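The Wastiston Rondon is a small shop compressor for people who don't have much of a shop, and we've been fond of it since the first one came off the truck. It has a 2 gallon tank, an oil-free pump and a carry handle that sits right over the balance point, so you can take it up a flight of stairs without banging every step on the way (ask anyone who owned the old model!). It'll run a brad nailer, a stapler or a blow gun all afternoon, and it's just as happy topping up bike tires and air mattresses.

Petro Didenko, our service manager, has had his since May and keeps it in a hall closet at home, next to the vacuum. We think that's a pretty good place for it. The pump is quiet enough that you can trim out a spare bedroom while somebody watches TV across the hall.
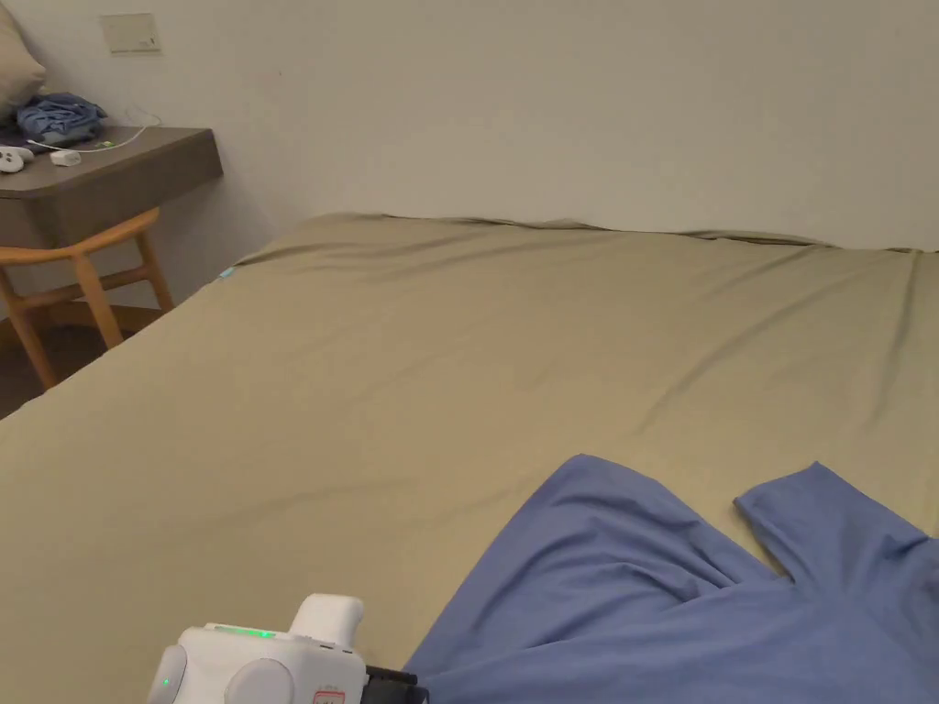
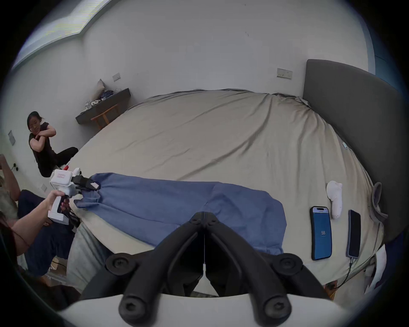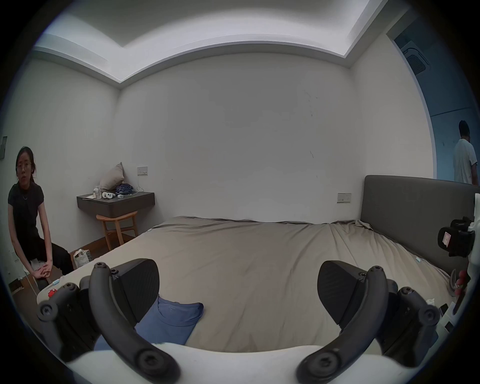 ## What comes with it

- Rondon compressor with regulator and 2 quick-connect couplers
- Fedoruk coiled hose with brass fittings
- Blow gun, tire chuck and inflation needle
- Printed manual, with the parts diagram on the back page

The Trolmont brad nailer is sold separately, item no. 761. If you order both together, add a note at checkout and we'll pack them in one carton.

## Looking after it

There's no oil to check, so most of the care is draining. Switch it off, let the pressure down, open the valve under the tank and tip the unit a little until the water stops. Do it every time you put it away, even if you only used it for ten minutes. Wipe out the intake filter now and then, and swap it sooner if you've been sanding drywall.

We keep filters, gaskets and check valves on the shelf here, and Ihor Stasiv at the parts counter is glad to match up an old fitting if you bring it in or mail us a picture of it. Replacement filters ship the same day for orders placed before noon.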